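Lining small parts bins with paper, worth it?

tapelane
I line my blue open front bins with a plain white sheet so small stuff shows up. My bench is covered in cardboard.

Rulard_fan
Waste of paper. It slides forward every time you reach in.

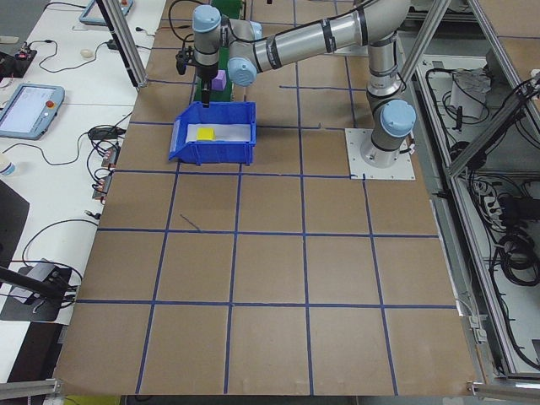

Category: Bins & Sorting

tapelane
A little yellow cube is easy to spot on white. The purple one is still out behind the bin. Blue tape marks off the squares on the cardboard.

sirko1926
I'd skip the paper and keep the tape. I have almost 1000 beads in three bins and never lined one.

Rulard_fan
Same. Tape lifts on cardboard though.

tapelane
Mine has held since November.

Recent topics
Sirko bins, which size?
Naver label sheets
Cilville swap meet
Cardboard or felt on a bench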